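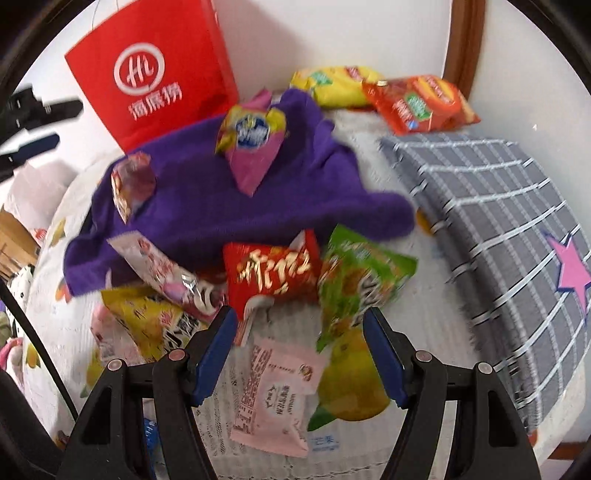 Slide 1. Snacks on a fruit-print sheet.

Speaker notes – "Family Size: What the Bag Is Telling You"
Povness Public Library, evening series, 09/10/2025

Wait for the door to close. It closes slowly. Do not start over it, the people in the back row will hear the first sentence as a creak.

Good evening. Thank you for choosing packaging over whatever else Povness had on tonight. I checked, and it was a zoning hearing, so I am taking the turnout as a compliment.

I worked in snack packaging for a long time. My job was the outside of things. People at parties would ask whether I got free chips, and I would say no, I got free bags, and then they would go and find somebody else.

Show of hands: who bought something in the last week mostly because of the color of the wrapper? (Wait. Two hands will go up right away and the rest will follow once they see it's safe.) Thank you. The rest of you are in the second half of the talk, under "denial."

Color first. Leave slide 1 up for this.

Color is how you find a flavor before you can read it. From the far end of an aisle you can't make out a word, but you know where the red is. Red, in most of the meetings I sat in, meant either "original" or "hot," and a good part of my working life went into arguments between people who wanted it to mean one and people who wanted it to mean the other. Yellow and green together will usually get you to something with fruit in it, or to a vegetable somebody has fried. Pale pink is newer. When I started you couldn't get a pale color past a sales director. He'd hold the sample at arm's length and say it looked like it had been left in a window.

Gold lettering is meant to look like a present. It costs more to print and it scratches if you look at it sideways.

Lettering. You can enjoy this part in a language you don't read. Big letters are the name, and they're shouting. Small letters are the reasons, and there are usually more reasons than anybody needs. I have a soft spot for a bag with a lot of small text on the front. It's like a dinner guest who has read up on the host.

(If someone asks about translation here, say it's coming. It isn't really, there's one paragraph. See below.)

Slide 2. The air.

You will all have been waiting for the air. Every talk I give, this is what people came for. Why is the bag half empty?

It's mostly nitrogen, and it's there so that the chips don't go stale and don't arrive as gravel. That's the respectable answer and it's true. The less respectable answer is that a big bag sells better than a small one, and no one in the building was ever upset that the two answers pointed the same way.

When I was at Kernitar we had a plan to shrink the bag. Same weight of chips, less air, fewer trucks. We tested it in 5 stores in July. Shoppers picked up the new bag, weighed it in one hand, and put it back. Then they bought the old one. We had printed the weight on the front, larger than before, and we had printed SAME AMOUNT in a yellow burst. I think the burst did it. If a stranger comes up to you in a parking lot and says "same amount," you check your wallet.

We made 2,000 of those bags. I still have a box of them. They're excellent for holiday lights.

Pause for water. Not during the holiday lights line, I did that in rehearsal and it came out of my nose.

Slide 3. The tear notch.

Small triangle cut in the edge. You pull, it opens neatly, you eat. That's the theory. What goes on in a real kitchen is that you pull, it goes straight for an inch, and then it heads off down the side like a dog that has seen a squirrel.

The film is stretched when it's made, and it tears more easily one way than the other. If the notch lines up with that direction you look competent. If somebody has turned the layout around to save on material, you need scissors. I have been in the meeting where the layout got turned around. I raised my hand. It was noted.

Do the demonstration here. Two bags, one good, one bad. Keep the bad one pointed away from the front row.

Slide 4. Translation.

Short one. Rungrueang was an import line I did stickers for. A sticker goes on the back of the imported bag with the ingredients in English, and it has to go somewhere, and wherever it goes it covers something the original designer loved. I covered up a cartoon shrimp for the better part of a year. One customer wrote in to ask for the shrimp back. We moved the sticker down. It then covered the recycling instructions, and no one wrote in about those.

(Let them laugh or not. Move on.)

Slide 5. The serving size.

Read the number off the slide, 784 milligrams of sodium, and then ask them what it's per. Per bag? Per serving? Per chip? Let them shout. The mock label on the slide is mine, I made it for this talk, so don't let anyone write down a brand.

The point is that the number means nothing until you've found the other number, the one that tells you how many servings are in there, and that one has historically been shy. A bag that fits in a coat pocket could hold up to 2 servings, on the understanding that you'd fold the top over and save the rest. I have never seen anyone fold the top over on a bag that size. I've seen people turn it upside down and tap it.

Slide 6. "Family size," "sharing size," "party size."

None of these is a measurement. At Prorkidier, where I finished up, we had a sharing bag that was smaller than the family bag, from which you may draw your own conclusions about families. The party bag was the family bag with confetti printed on it. Sales were very good in the run-up to the Fourth of July and then it looked sad on the shelf, like a banner the morning after.

If you take one habit home, look at the unit price on the shelf tag. It's the little number under the big number. Sometimes the two small bags are cheaper than the big one.

Questions. Likely ones:

Are the bags recyclable? Mostly not at the curb. Several layers stuck together, hard to pull apart. Say so plainly, no joke.

Which chips do I buy? The ones on the end of the aisle, like everybody.

Can I have one of the 2,000 bags? Yes. They're by the coats. Please take several.

Return the clicker to the front desk, and turn off the lamp on the lectern, it gets hot.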